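Ultness Toy Library
24 Mar 2021
An update for member families on loans, returns and fees for the coming season. Please read the whole thread before contacting the desk.

1/ Loans resume at our Sisano and Leiva branches from next month. Jandside remains closed while the floor is replaced. Members registered at Jandside may use either of the other branches with their existing card.

2/ Each household may borrow up to 6 items at a time. The loan period is unchanged. Renewals can be made by telephone or through the members' page, provided no other family has reserved the item.

3/ Fines that built up during the January closure have been cancelled. This applied to 284 accounts. Members who paid before the decision was made will receive a credit and need take no action.

4/ The catalogue now lists 717 items, of which 95 are new. Purchasing was led by Maiara Lopes, who gave priority to puzzles for the under-fives and to games that can be played by one child alone. Requests for next year's list are open.

5/ Returns should be made in the bag supplied, with the contents card completed. Items with parts missing will still be accepted. Please write the missing part on the card and hand it to staff at the desk. Battery toys should be returned with the batteries removed.

6/ Questions about outstanding loans should go to Ataberk Güler at the Leiva branch. Questions about membership are handled at Sisano.

7/ Members are reminded that small parts are the most common cause of delay between loans. Sets with separate pieces should be checked before they are packed. With a wooden rack such as this one, that means the upright pegs and the red ball as well as the block itself.

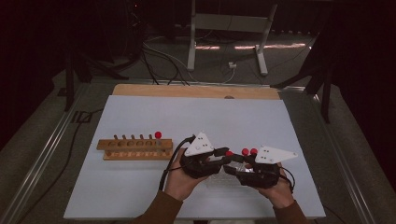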